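Robotics Club > Handbook > Bench Setup
July 2025, by Angelica Ignacio

4. Loading the sorting task

4.1 Set the blue bin on the left and the perforated tray right beside it.

4.2 Put the metal parts in the bin pockets. Leave the dividers alone; they have suffered enough.

4.3 Open the left gripper before starting the Rakum script. Speed stays at 25 until Pacita Lacson signs you off. She is not moved by pleading. 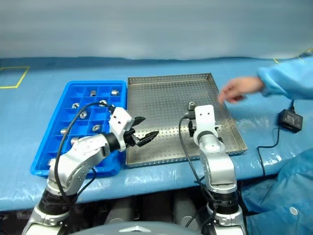

4.4 Check that both arm cables hang in an easy curve. A tight one will win any argument with the wrist.

CAUTION: Pause the script before reaching into the tray. The arms have no manners.

Note: A run times out at 30 seconds. Log it anyway, even the sad ones.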